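Collard holds off on second folding arm, sets aside money for table and spare parts

Monday, November 20, 2023
By Tsz-kin Lam

ALLHAM — Collard, the garment printing and finishing shop on the north side of town, will put off buying a second robot arm until at least next fall and will spend the coming year's equipment money on a larger worktable, spare fingertips and a maintenance contract for the arm it already has.

The decision was presented to employees last week by Brenda Mottram, the shop's general manager. It follows a trial that started in the spring, when Collard began using one arm to fold printed T-shirts before they are bagged.

Mottram said the plan a year ago was to have two arms working side by side by Christmas. The shop got a quote for the second arm in October and decided the timing was wrong.

"The arm itself was the part of the quote we expected," she said. "Then you add the stand, the guarding, the electrical work and somebody's time to set it up. We would have been paying for all of that while the first one still has days when it needs a person standing next to it."

Collard did not release the full quote. Mottram said the gripper was priced separately from the arm, as were shipping and two days of on-site training.

The maintenance contract will cost the shop $259 a month. It covers phone support, software updates and one visit a year. Collard had been paying for service calls one at a time, and Mottram said three of them over the summer ran past what had been set aside.

The other large item is the table, which is budgeted at $3,594 including delivery. It will be deeper than the current one so that extra-large shirts can be laid out with the sleeves open. The shop now folds those sizes by hand.

Catinca Olteanu runs the finishing area and put together the list of what to buy. She said she asked for the table before anything else.

"If a sleeve hangs over, the fold comes out crooked and we do it again," Olteanu said. "I can't fix that with a second arm. I'd have two of them making the same crooked fold."

Olteanu also asked for a darker work surface. Light shirts are the hardest for the vision software to pick out on a light table, she said, and white and pale gray make up a large share of the shop's orders. The supplier, Gajewski, has offered to send samples in three colors. Collard plans to try each of them for a week before it places the order.

The list includes two spare sets of fingertips. The pads on the gripper wear down with use, and the shop was without a replacement set for most of a week in August while it waited for a shipment. During that time every order was folded by hand, and two employees from the print side were moved over to help.

Fanni Orbán, who handles purchasing for Collard, said the August delay changed how she looks at the equipment budget. She now keeps a separate line for parts that wear out. In the past those came out of general supplies, along with tape, bags and cleaning cloths.

"Somebody would buy boxes and the parts money would be gone," Orbán said. "It has its own line now and it stays there until the end of the year."

Orbán said she looked at leasing the second arm. The monthly payment was within reach, but the lease ran for five years and the shop would have had to carry insurance on the equipment the whole time. She also looked at a used arm from a packaging plant that was closing. That one came without a controller, and she could not get a firm price for one.
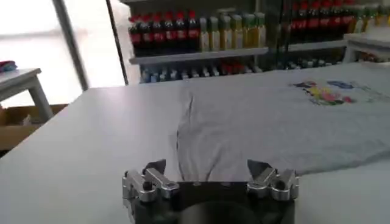 A printed T-shirt laid flat on the worktable, with the arm's two-finger gripper in the foreground.

Most of the work of teaching the arm has fallen to Tuấn Vi, a technician who joined Collard from the sign shop Kavotine. He said plain shirts straight from the box go well. Shirts that have been sitting in a stack pick up creases, and a deep one can throw off the place where the gripper takes hold of the fabric.

Vi keeps a log of every fold that has to be redone, with the shirt size, color and type of print. Mottram said the log will be used to decide whether the second arm goes back into the budget. The shop wants to see a full month in which the arm runs the morning shift with no more than one stop a day. It has not had such a month so far.

"We get a good week and then a new shirt style comes in," Vi said. "Thicker cotton, or a different collar. It takes me a few days to get it right again."

He asked for one thing that did not make the list, a second camera mounted over the table. Mottram said it was cut to keep the total down and could be added in the summer if there is money left over.

The shop has not cut any jobs in finishing since the arm was put in, and Mottram said none are planned. Two people who used to fold full time now split their day between folding and packing. Olteanu said she would need one more person for the holiday rush whether or not the arm has a good month.

The new table is expected in January. Collard will move the arm over a weekend so that it does not lose a shift, and Vi expects to spend most of the following week setting the fold positions again. Orders for small and medium shirts will be folded by hand until that is finished.

Mottram said customers should not see a change in prices or turnaround times. She will bring the question of the second arm back in September, when the shop starts work on its next budget.

"I would like to have it," she said. "I want to be able to say what it's going to do all day before I sign for it."

Recent items

Allham bus garage to replace wash equipment
Collard adds evening pickup hours through December
Gajewski moves showroom to larger building
County offers free forklift refresher class
Letters: Parking near the print shops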